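Notas do orador: percepção e planejamento na tarefa da geladeira
Projeto Brustgate, sessão da tarde

5 comentários · 20 compartilhamentos

Usamos cookies para melhorar sua navegação. Aceitar | Preferências

Abrir direto com a tarefa: maçãs, cesto amarelo, geladeira de duas portas. Falar de software, deixar a mecânica para as perguntas.

O conjunto tem 2,667 episódios. Separei 457 para validação e esses não entram em treino nenhum. Dizer isso devagar, sempre perguntam.

O planejador Vandenberghe divide a tarefa em etapas e só passa adiante quando o verificador confirma a anterior. O estado da porta é uma variável própria: aberta, fechada, desconhecida. Com "desconhecida", o robô não estende o braço.

Duas fontes de imagem: câmera fixa e câmera na cabeça. A fixa vê a mesa e a geladeira ao mesmo tempo. A da cabeça perde parte do cesto quando o olhar fica alto.

Passar os quatro slides sem parar.

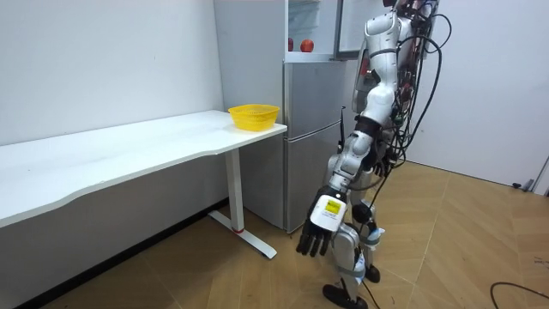
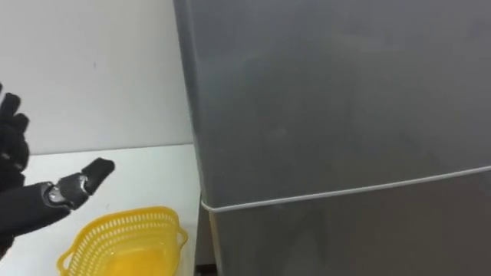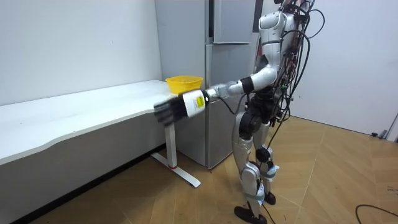
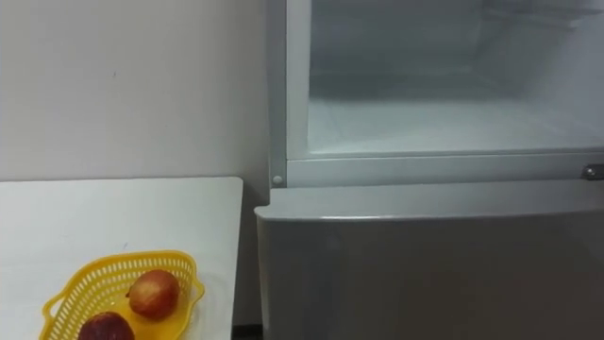

O cesto amarelo está nos quatro; comparar o quanto dele cada câmera mostra.

Na revisão interna, Tilusbridge perguntou se o verificador não deveria usar só a câmera da cabeça, porque a fixa não vai existir fora do laboratório e o sistema fica dependente dela. A objeção é justa. Resposta curta: a fixa entra no treino do verificador e sai na execução. Ainda não medimos a perda em todas as etapas, dizer isso também.

Superfície metálica: a porta fechada vista de perto tem pouca textura e a profundidade estimada oscila. Passamos a ancorar a pose na borda da porta e na junta entre os compartimentos. O custo é uma inferência a mais por ciclo.

Controle: o alvo da mão é recalculado 20 vezes por segundo. Se a estimativa do cesto salta mais de 5 centímetros entre dois ciclos, o braço mantém a última posição e o planejador pede nova observação.

Ferramentas: o visualizador Paststead alinha as duas câmeras pelo relógio do controlador. Mostrar ao vivo se sobrar tempo; senão, ir para as perguntas.

Contato pela página do projeto | © Brustgate | Voltar ao topo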